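What Happens When a Family Goes to Court: Child Support

Child support is money that one parent pays to the other to help with the cost of raising a child. It covers food, clothes, a place to live, school supplies and visits to the doctor. The money is paid to a parent, but it is meant for the child.

Parents who live apart may agree on an amount. If they do not agree, a judge decides. In both cases the amount is written in a paper called a court order. A court order is a rule that the people named in it must follow.

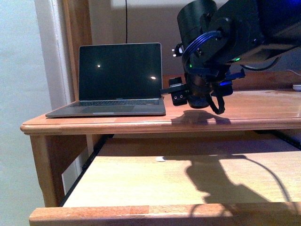
A laptop on a desk. Many court forms can be filled out on a computer.

How is the amount worked out?

The court starts with income. Income is the money a person earns from work or gets in other ways. Each parent lists income on a form and attaches proof, such as pay stubs. The court also looks at how many children there are, what health insurance costs and how many nights the children spend in each home.

Suppose a child spends 90 nights a year with one parent and the rest with the other. The second home usually pays for more meals and more heat — so the parent with fewer nights is often the one who pays support. Each state has its own formula.

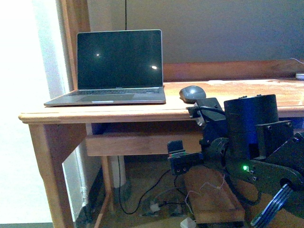
Forms have to be filed, which means they are given to the court so that they become part of the case. Some courts accept paper only. Others let parents file from a laptop, like the silver one here with the mouse beside it. A form filed online counts the same as a form handed in at the clerk's window. The clerk is the person who keeps the court's records.

Can the amount change?

Yes. A parent may ask for a change if something important is different. Losing a job is one reason. A child's new medical need is another. The parent files a request, and the old amount stays in force until the judge signs a new order. 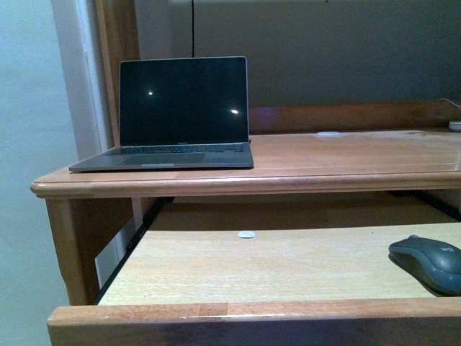

Children do not have to do any of this work. They do not fill out forms, collect payments or carry messages about money. A parent's laptop may hold pay records and letters from the court, and those are private. A black screen, as on this one, shows none of them. A child who has a question about support can ask a parent, or a school counselor.

Words to know

Income: money a person earns or receives.
Court order: a rule made or approved by a judge.
File: to give a paper to the court.
Clerk: the person who keeps the court's records.

Last reviewed March 2024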